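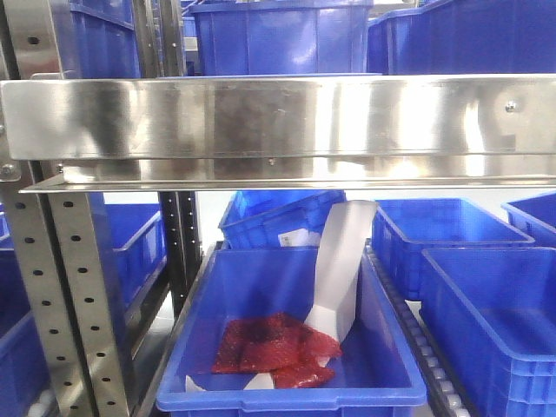 Cevent Crate Handling Demonstrations

Release 2, 9 February 2026
Maintained by Nusora, Tavstead site

Summary

Teleoperated demonstrations of picking and placing soft packaging in blue plastic crates. The crates stand on shelving and on a roller conveyor. Each episode is one attempt at one item, recorded from the operator's first command until the arm is released. The set contains 104 episodes across 4 tasks.

Tasks

pick_film: grasp a film or bag item from the crate floor and lift it clear of the rim
pick_flat: grasp a folded sheet or pouch
separate: pull one item away from another that overlaps it
transfer: move an item from one crate to the next

Collection

Operators drove the arm with a handheld controller while watching the fixed camera view. 2 operators recorded all episodes. Operator IDs are stored as op_a and op_b. Items were dropped into the crate by hand before each episode and were not arranged further. Crates were left where the previous episode ended unless the rim blocked the approach.

Files

episodes/ one folder per episode
episodes/*/video.mp4 fixed camera, no audio
episodes/*/state.csv joint positions, gripper opening, timestamp
episodes/*/action.csv operator commands, same clock as state
meta/labels.csv task, operator, outcome

Outcome is one of success, fail or abort. Aborted episodes are kept. Filter on the outcome column before training a cloning policy.

Known issues

Brushed steel behind the work area produces bright streaks and blurred reflections. Color thresholds tuned on the crate floor do not carry over to the panel.
Translucent film has weak edges and was sometimes labeled as a single item when a white sheet was tucked under it.
Small white scraps on the crate floor are not labeled.
Printed text on crate labels is not legible at the recorded resolution.
Episodes recorded at Cheetham in September use an older gripper calibration. See meta/calib_old.yaml.

Splits

Split by episode, never by timestep. The held-out list is in meta/test.txt and has not changed from release 1.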